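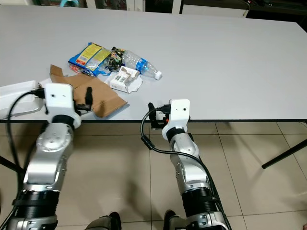
The Pile

Every shared table grows one. It starts with a snack wrapper that somebody meant to take to the kitchen on the next trip, and by the middle of the afternoon the wrapper has company: a second wrapper, a water bottle on its side, a little white box that once held something important enough to be boxed. Then a slab of cardboard arrives and the whole thing acquires real estate.

I have been thinking about the pile more than is healthy. In August our office in Iltanthorpe moved down to one long table, where I now eat, type and stare at other people's packaging. Before that I had a desk with a wastebasket under it, into which I threw everything. Apple cores, envelopes, a stapler once. It was a simple life, and I'm told it was ruining the recycling of the entire building.

The person who told me was Dario Zuccaro. He spent 20 years at the Derow sorting yard and now goes around to workplaces teaching adults how to throw things away. He charges for this. His session is called Clearing the Table, it runs an hour, and it is the only training I've attended in my career from which I could repeat a single sentence afterward.

"You people think it's one job," he told us. "You pick it up, you put it down somewhere else. But look at it. There's plastic, there's paper, there's foil or something pretending to be foil. It's five jobs and you want to do it with one arm."

He then demonstrated the one arm. You've seen it. You may have done it today. The forearm is laid along the tabletop like a snowplow and everything is swept over the edge into a bag held by the other hand. I had always considered it rather efficient. Zuccaro regards it the way a chef regards ketchup.

His method is slow and faintly ceremonial. Things are picked up one at a time, between the fingers, and each is looked at before it goes anywhere. Big flat stuff first, then boxes, then bottles, then the wrappers, which he leaves until last because he dislikes them. Loose paper travels with the boxes unless somebody has wiped a sandwich on it.

"Cardboard is the easy one, so do it first and feel good," he said. People apparently need to feel good early or they drift off to make coffee. I felt good. Then I drifted off to make coffee, and when I came back he had moved on to barcodes.

Barcodes interest him. A barcode means the item was somebody's product this week, he says, and he will tell you where it was sitting in the store. At Derow he could identify a neighborhood by its cracker boxes. He won't say which neighborhood he thinks we are, although he looked at our lunch packaging for a long time and then wrote something down.

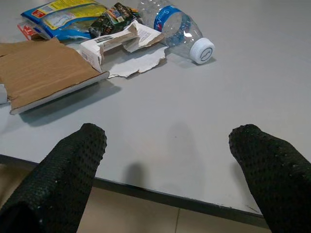 What cardboard wants

Cardboard wants to be flat. This is Zuccaro's phrase and he says it tenderly. A box left standing is mostly a container for air, and the cart that comes for it charges the same for air as for anything else. We learned to run a thumb under the seam and let the thing lie down.

Mine tore. Everybody's tore. Corrugated board comes apart in one direction like a dream and in the other like a phone book, and you discover which is which by ending up with a shape resembling one of the less popular states. He said tearing was fine. The mill doesn't care about shape. What the mill cares about is grease, and at this point he looked at the man from accounts who orders pizza.

The thinner white stuff, the sort that small goods come in, is paperboard, and it goes in the same bin at our office. Check your own town's rules. He said that nine times in an hour, and I have come to believe it's the actual content of the course. Iltanthorpe takes paperboard with the corrugated. The next town over wants it with the mixed paper and will leave a stern sticker on your bin if you disagree.

The bottle question

Cap on or cap off? I've known friendships that couldn't survive this. For years the official line where I grew up was off, and my mother kept a jar of caps under the sink for a purpose that was never revealed to us. In Iltanthorpe it is now on. Empty the bottle, squash it if you like, and screw the cap back so that it doesn't go wandering off on its own through the machinery. Zuccaro says a loose cap at Derow could turn up anywhere, including his lunch.

The label can stay. I asked, hoping to hear otherwise, as I enjoy peeling labels and had wanted it recognized as work.

The wrappers

And so to the bad news, which is shiny. Chip bags, candy bar skins, all that bright crinkly film: in our town it's trash. It looks recyclable. It has the glitter of a thing with a future. It's usually several thin layers of different stuff stuck together, and separating them is more trouble than anyone is prepared to go to for the sake of a cheese puff.

Zuccaro has a test. Crush it in your fist and open your hand. If it springs back, it's most likely the plastic kind and goes in the trash. If it stays balled up it may be plain foil, and then you have to think, and he could see from our faces that we'd rather not.

How it's going

Well enough. We bought a set of bins from Stivent, three in a row with lids in colors that matched nothing in the town's leaflet, so a woman named Takagi from the second floor made new labels and taped them on. The pile still forms. I don't think any amount of instruction will prevent that. But around four o'clock somebody sighs, stands up and starts on the cardboard, and most days another person joins in at the bottles.

The wrappers get left until last. Yesterday's blue one was mine.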